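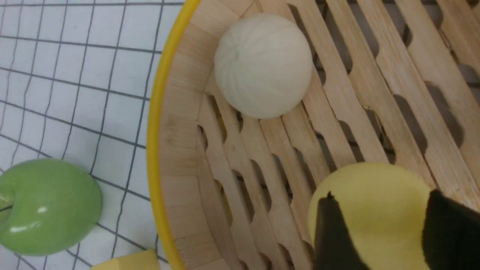

Tovholm Grooming - Product Formulation Meeting
Minutes, Jan 24, 2025

Present: Safta Cozma (chair), formulation, packaging, quality, purchasing
Apologies: regulatory

1. Minutes of the previous meeting
Accepted with one correction. Under item 4, "shave soap" should read "shave cream." The soap is unchanged.

2. Kevero beard oil, viscosity
Formulation reported on the revised base. Jojoba has been reduced and the difference made up with fractionated coconut oil. The oil now passes through the standard dropper without stringing. Scent throw is slightly weaker in the first hour of wear and the same after that. The chair asked whether the cedar note could be raised to compensate. Formulation would prefer to leave it alone until the allergen figures are back, as the cedar fraction is already close to the internal limit.
Agreed: hold the scent load at its present level. Review when the allergen report arrives.
Action: formulation.

3. Kevero beard oil, stability
Samples held at 40 degrees C have reached week eight. No separation. Color has moved from pale straw to a deeper yellow in clear glass and has not moved in amber. Peroxide value is within specification in both. Quality noted that the clear glass samples were kept on the shelf nearest the door and may have had more light than the protocol allows.
Agreed: repeat the clear glass set in a closed cabinet. Amber is approved for the first fill regardless.
Action: quality.

4. Birneo mustache wax
The wax is too hard below room temperature. Testers had to warm it with a thumbnail for up to 11 minutes before it would spread, against a target of less than one. Two options were discussed:
 - lower the beeswax and raise the lanolin
 - keep the beeswax and add a small amount of castor oil
The first is cheaper. The second holds better in humid weather, going by the August trial. Purchasing pointed out that the current lanolin supplier has changed its minimum order, so the saving is smaller than it looks on the costing sheet.
Agreed: make bench batches of both. Same tin, same pour temperature, same cooling time.
Action: formulation, with purchasing to send revised lanolin prices.

5. Tins and closures
Oyewole has quoted for the screw-top tin in brushed and plain finish. Lead time is seven weeks for either. The sample lids bind on the last quarter turn when there is wax on the thread. Packaging has asked for a coarser thread and is waiting for a reply. The slip lid remains the fallback.
Safta Cozma asked that no label artwork be released until the closure is settled - the side panel height differs between the two tins.
Action: packaging.

6. Labels
The ingredient list on the beard oil draft is in the old order. To be corrected to match the revised base. Batch code to move from the underside to the back panel.
Action: packaging, regulatory to check.

7. Any other business
The bench scale is due for calibration. Quality will arrange it before the wax batches are weighed.

Next meeting to be called once the allergen report is in.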